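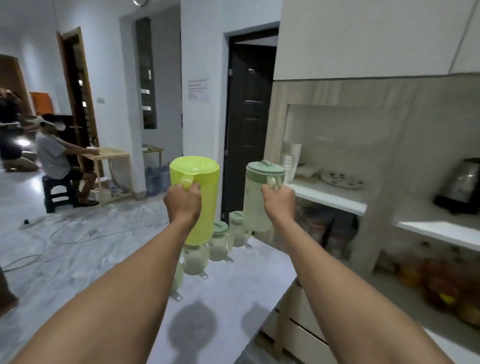 Projet de deuxième année – Hokon, une basse à manche démontable
Rapport de groupe, atelier de lutherie électrique

1. Le point de départ

Nous voulions une basse quatre cordes qui tienne dans un sac à dos de randonnée et qui sonne quand même comme une vraie basse ! L'idée est venue d'une discussion avec Warrick Goodwin, notre tuteur, qui tourne avec un petit groupe et voyage toujours en train. Il nous a prêté un vieux manche Rewi à diapason court, que nous avons démonté, mesuré et copié presque partout, sauf au talon. Le nom Hokon est resté après un vote assez animé, et le corps en aulne vient d'une chute offerte par l'atelier Nallurska.

2. Le profil du manche

C'est la partie qui nous a le plus passionnés. Le Rewi d'origine mesure 40 mm au sillet ; nous avons taillé un deuxième manche à 44 mm, avec un dos plus plat, pour comparer. Le premier se joue tout seul dans les aigus, mais la main se crispe vite en première position (surtout chez ceux d'entre nous qui viennent de la guitare). Sur le second, le pouce trouve naturellement sa place derrière la touche et les écarts deviennent plus confortables. Nous avons fini par retenir le 44 mm, avec un arrondi repris au racloir sur toute la longueur. Quel bonheur de sentir la forme changer sous les doigts à chaque passe !

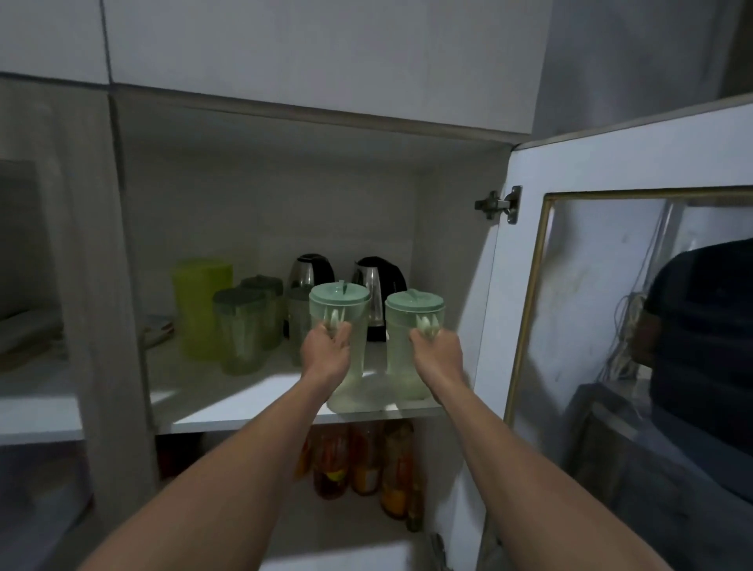
La façon de tenir le manche nous a aussi obligés à revoir nos habitudes. Au début, tout le monde jouait paume collée au bois, et les notes frisaient dès la troisième case. Warrick nous faisait relâcher la prise toutes les cinq minutes. C'est la différence avec l'anse d'un pichet à couvercle vert menthe, que la main gauche enveloppe en repliant les doigts par-dessus : sur une basse, il faut garder de l'air sous la paume et laisser seulement le bout des doigts appuyer. Une fois ce réflexe acquis, nous avons pu baisser l'action sans frisement, et la tenue des notes longues s'est nettement améliorée.

3. La jonction et l'électronique

Le talon est maintenu par deux vis à tête moletée et un insert en laiton de 8 mm. Le premier montage bougeait légèrement à chaque changement de corde ; une cale en érable a réglé la question. Avec un peu d'entraînement, on remonte l'instrument en 45 secondes, accordage non compris.

Côté micro, nous avons choisi un Zilo simple bobinage placé assez près du chevalet. Le son est mordant, avec beaucoup d'attaque – parfait au médiator, un peu maigre aux doigts. Un condensateur de plus forte valeur sur la tonalité arrondit bien les choses.

4. Ce qui reste à faire

Le vernis du corps doit être poncé et repris côté chevalet, où il a coulé. Les mécaniques sont trop lourdes et la tête plonge quand on joue debout ; des modèles allégés sont commandés pour juin. Nous aimerions enfin enregistrer les deux manches sur le même corps, avec les mêmes cordes, et joindre les prises au dossier de soutenance.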